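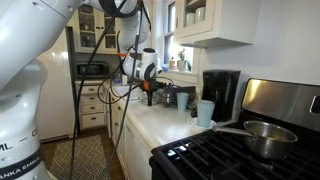
Arm over the counter, gripper pointing down. Cables hang from the arm down to the floor.

Posted 30/03/2025 by Meinir Hughes

Kitchen practice gallery: arms near stoves, sinks and cupboards

These pictures go with version 2 of the Skanden house rules for running a fixed arm in a home kitchen. The first version came out in November and was written for a lab bench, so most of it had to be redone. The full text is in the Rendonano shared folder. What follows is the short form, with the rules people ask me about most.

Cables. Walk the full length of every cable before power goes on. Anything that reaches the floor gets checked again with the arm at the far end of its travel, and drawers and cupboard doors behind the cables stay shut during a run. Rugs may stay down if the operator's path to the stop button doesn't cross them.

Stove. Burners stay off while the arm is powered, including for runs that only involve the counter. Pans can be left on the grates. Handles count as part of the work area and go on the layout sheet.

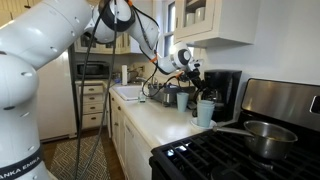 Clearance is the rule we argued over longest. Watkins wanted 50 mm between the gripper and any fixed item at the hover position, Gornov wanted 22, and the text now says 50 for glass and 22 for everything else. A coffee maker with a glass carafe, like the one the gripper is pointing down in front of, falls under the larger figure. Cups are treated as loose items and have no minimum - they only need to be on the layout sheet, stacked or single. Measure from the fingertips with the gripper open.

Speed. Start every new layout at 16 per cent and stay there for one complete run. If anything on the counter gets moved by hand, go back to 16.

People. One person holds the stop button and does nothing else. Nobody reaches past the arm for a cup or a paper towel until the brakes are on.

Corrections to the wording can be sent to me before the next revision.

This site uses cookies to remember your settings. Accept | Manage preferences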